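Antonina Pylypenko
August 16, 2025

Okay, a thread on the robot at my job, because three separate people have asked me whether I'm being replaced and I'm tired of typing the same reply.

I work on the sorting side at Podari, the Plinorthorpe site. We handle returns and mixed boxes. Somebody sends back a crate with groceries, staplers, a kid's shoe and half a birthday party in it, and we decide where each thing goes. That's the job. It's duller than it sounds and also harder than it sounds.

Last November we were told sorting would be "supported by automation." There was a slide with an arrow on it. The arrow went up. I asked what was on the side of the arrow and was told we'd circle back.

We have not circled back.

What came was one arm, with a hand on it. The trials are run by Derkach, our systems lead, who I like and who answers questions when you ask them straight. My complaint is with the slide.

First thing that changed: who gets pulled off the floor. Derkach needs people to set items out, reset them, watch, and write down what went wrong. So two of us from a team of seven are on "robot support" any given shift. The target for the other five did not move. I raised this. I was told the target is "under review."

If you want to know how automation feels in the first year, it feels like being short two people.

Second thing: nobody's job title changed but everybody's job did. Jaka has been sorting longer than anyone on our shift. She can tell a bad seal through a closed box by how it sits. She now spends half her week putting fruit on a table.

I asked her if she minded. She said her back doesn't. Fair enough, and I want to be honest about that part. Lifting crates is rotten for you and setting out a banana isn't. If the pitch had been "this will spare your shoulders," I'd have listened a lot harder.

Third thing: the paperwork. Every try gets logged. Picked up or not, dropped or not, right basket or not, did a person step in. I don't mind logging. I mind that "person stepped in" is a little tick box at the bottom of the sheet, and the weekly summary that goes upstairs leaves that box out.

So upstairs reads a number for how often things ended up in the right place. It doesn't say how often that was because Jaka leaned over and moved the thing.

I'm not accusing anyone of cooking it. I think whoever built the summary didn't think a person nudging something was worth a column. Which kind of tells you how the rest of our work gets seen.

Now the task itself. Fruits in one basket, office supplies in the other. Two labels, handwritten, on plain paper. My regular belt has dozens of categories and the labels are wrong a fair bit of the time.
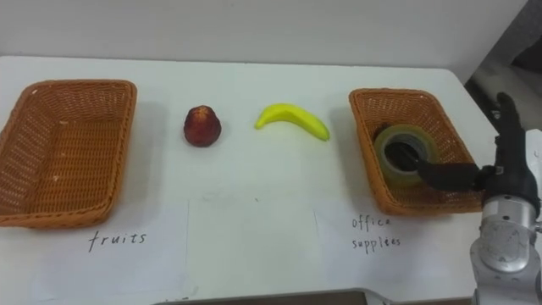 I know you have to start somewhere. Derkach says exactly this and he's right. You don't start a new hire on the worst crate of the week either. But a new hire on the easy stuff doesn't get counted as a full person on the staffing plan, and the arm is already on ours. I've seen the sheet. It has its own row.

And easy sorting was never what took the time. What takes the time is the gift basket that's food and a candle and a voucher. Or the opened thing someone swears is unopened. You stop, you look, you ask the person next to you. There are 4 of those in a good hour and I've stopped counting in a bad one.

Someone in my replies is going to say it'll get better. Sure. I expect it will. My question is what happens to us in the meantime, and who decides when "better" has arrived. So far it isn't anyone who sorts.

What I'd like, and I've put this in writing: count the step-ins and print them in the summary. Drop the target for the shift when you take people off it. Pay Jaka a trainer's rate, because that's the work she's doing now. And take the arm off the staffing plan until it can do a shift on the real belt.

I got a reply to the first one. They're "open to it." Nothing yet on the other three.

To the three people who asked: no, I'm not being replaced. I'm on robot support Tuesday, and then back on the belt with whoever's left.

Replies are on. If you've been through this at another warehouse, I'd like to know whether your target ever came down.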